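Swap Shelf Season at the Provdale Library 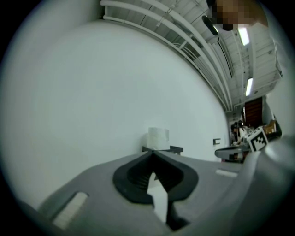 When can I bring things in for the winter swap shelf?

Any time the library is open, right through November. Leave your bits and pieces in the crate beside the returns slot and we'll put them out the same afternoon.

Well, what a start we've had! The shelf went up beside the large print section and within a couple of hours it was already overflowing (we've since pinched the second trolley from the children's corner, with thanks to Perrine Pruvost for letting us have it). So far 193 items have come through the door and gone home with somebody new. Jigsaws are still the runaway favourite, then knitting patterns, then cookbooks, and there has been a surprising rush on old road maps. If you've got a glovebox full of them, please bring them along!

For anyone new to the neighbourhood, the swap shelf is free and there's no keeping score. You can bring one paperback and take home three puzzles, or take something and bring nothing at all. We only ask that jigsaws be complete, or that you write on the lid how many pieces are missing. Lionel Gilbert brought in a lovely harbour puzzle marked "one short, bit of sky" and it was gone before he'd finished his coffee.

A few things we can't take this year: encyclopedias, VHS tapes, and anything that's been stored somewhere damp. Magazines are fine if they're craft, gardening or cooking. We've got almost 100 back issues of gardening magazines at the moment, so if you're planning your beds for spring, come and have a good rummage. Some of them have the seed charts still tucked inside.

The puzzle table by the window is back as well. It's a 1,000-piece market square this time, all awnings and cobblestones, and the edges are done but the cobblestones are slow going. Sit down for five minutes or a whole morning, whichever suits. Maxence Lemaire has started bringing his grandkids after school and they are frighteningly quick at it.

We'd also love to get a mending hour going alongside the shelf. Finbarr Cronin has offered to show people how to re-glue a loose spine and fix a torn page properly, with the right tape (the ordinary sticky kind goes yellow and brittle, as I've learned with my own favourite cookbook). There's room for 15 people around the big table. Put your name on the sheet at the front desk, and bring a book that needs some love. Glue, brushes and tape are all supplied.

Leftover books will go to the Wistov community hall for their reading corner, and the jigsaws will stay with us in the back cupboard until next winter.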